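Flomine: tabletop kitchen pick-and-place, release 7

Flomine is a set of recordings from a single robot arm working over a white table in our shared workshop on the Prunurside site. Els Dijkstra built the table and the overhead mount. Renji Nomura wrote the logging code and keeps the files in order.

Contents

The release has 483 episodes. Of these, 205 have a typed instruction and the rest have only a task code. 28 episodes are held back for testing -- see split.txt. Video and joint positions are stored side by side and share one clock.

The table

Objects include cups, a colander, a plate with a ketchup bottle on it and small food items. All views look straight down. 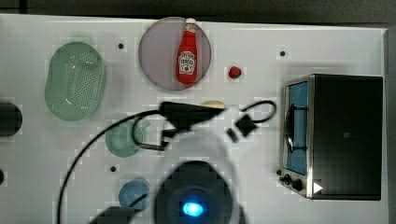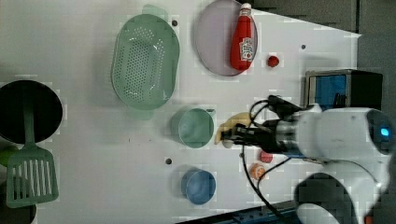
Kitchen set, overhead views.
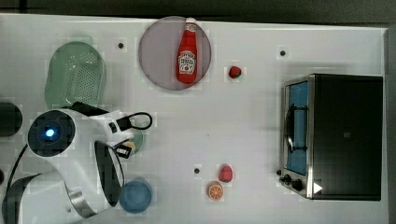
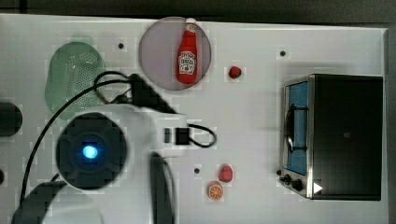

Joint positions are in radians. Gripper opening runs from 0 (closed) to 1 (open). If you resample, do the video first and then look up the joint rows by time stamp. The row index drifts in long episodes.

Known problems

Video was compressed when it was recorded, and we don't have a cleaner copy. The arm hides part of the table in many frames. Episodes logged before April used an older task code list, kept in codes_old.txt.

The Eide loader reads everything except the gripper channel -- use read_grip.py for that until it is fixed.

Use

Free for any use, with credit to the Rostmont workshop group. Send bad labels to Renji with the episode number and the time stamp.

Last changed July 16, 2021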